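7. Faults and recovery

7.4 Grip lost or cable snagged during bin picking

This section applies to Corkance picking cells fitted with the two-finger gripper and the divided bin. It replaces the old section 7.4, which told the operator to jog the arm clear before pressing stop. Do not follow the old text. Remove any printed copies from the cell.

The change follows a fault on the Tuvutlow cell. The arm was reaching low against the partition when the outer cable loop caught on a clamp handle. The wrist stalled, the controller reported E-31 (wrist load), and the operator cleared the fault with the cable still under tension. When power came back to the joints the arm sprang upwards and the gripper struck the partition. The operator was not hurt. The connector at the gripper was pulled half out of its socket and the cell was off for 20 hours.

7.4.1 Signs of the fault

E-31 on the pendant, arm stopped, brakes on.
E-32 on the pendant, arm still moving. The gripper has closed to its end stop without finding an object.
No code, but the fingers open and close late or only part of the way. Suspect the connector.
Cable drawn straight at any point where it should hang in a curve.

CAUTION: E-32 does not stop the arm. The cell will make 3 further attempts before it gives up. Do not put a hand in the bin during these attempts.

7.4.2 Making the cell safe

1. Press the red stop button on the pendant or on the table edge.
2. Wait for the brake lamp to show steady amber. A flashing lamp means that one or more brakes have not closed. If it is still flashing after 3 seconds, switch off at the wall and call maintenance.
3. Turn the key to HAND and take it out. Keep the key on you until step 7 of 7.4.4.
4. Look along the whole length of the cable before touching the arm. Follow it from the gripper, over the arm and down to the table.

WARNING: A caught cable can hold the arm under load with the brakes closed. Do not reset E-31 until the cable is free. Do not lean over the bin while freeing it.

7.4.3 Freeing the cable

1. Stand at the side of the table away from the arm.
2. Support the arm behind the wrist with one hand. Do not hold it by the gripper fingers.
3. Lift the cable off the obstruction. If it will not lift, take off the bin clamp instead. Squeeze both handles together and draw the clamp straight up.
4. If the cable is trapped between the arm and the bin wall, do not pull it. Slide the bin away from the arm after removing both clamps.
5. Check the outer jacket for cuts and flat spots. A cable with a cut jacket must be changed, even if the cell appears to run normally.
6. Press the gripper connector home until it clicks. Check that the thin leads leave it without a sharp bend.

Note: Do not tape the cable to the arm. Ruan Masilela tested this on the Wustum cell and the tape pulled the leads out of line at full reach.

7.4.4 Restarting

1. Refit the bin clamps. Turn the handles away from the path of the cable loop as far as the bin wall allows.
2. Push the partition down by hand along its full width. It must not rock.
3. Remove any object that is leaning on the partition in the front compartment and lay it down in the open part of the floor. Cans, cups and anything else that rolls should be placed last.
4. Take out any broken or sharp item. Use gloves.
5. Check the fingers for bent or missing pads.
6. Check that everyone is clear of the table.
7. Put the key back, turn it to AUTO and reset the fault.
8. Run the slow test (menu 4, item 2). The arm visits each corner of the front compartment and returns to rest. Watch the cable, and keep a hand on the stop button.
9. If the cable touches a clamp or the bin at any point, stop and repeat 7.4.3.

Note: The slow test does not close the gripper. Carry out one picking cycle under watch before leaving the cell.

7.4.5 Picks that fail without a fault code

Low objects close to a wall or to the foot of the partition are the most likely to be missed. The fingers meet the wall before they reach the object, and the controller may read this contact as a good grip. Shiny and clear objects can also give a false height. If the same object is missed repeatedly, stop the cell as in 7.4.2 and move the object by hand. Do not raise the grip force to cure a missed pick.

7.4.6 Inspection and records

Inspect the cable and connector every 2,000 cycles and after every E-31. Write the code, the cycle count and the position of the snag in the cell log. Send damaged cables to Arben Mladenović at Oyewole with the log page attached.

Section revised 2/27/19.

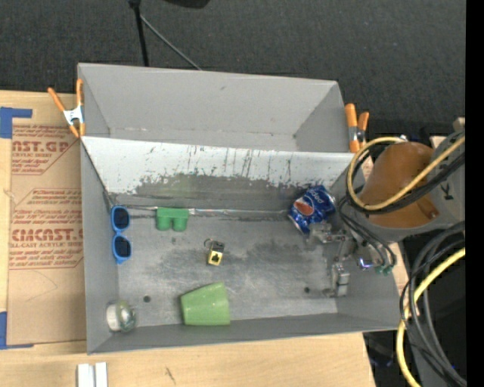

Can I reset E-31 first and free the cable afterwards, if the snag looks slight?

The cable must be freed before the reset. Even a slight snag can hold the arm under load, and the arm may move suddenly when power returns to the joints. Follow 7.4.2 and 7.4.3 in full, then reset at step 7 of 7.4.4.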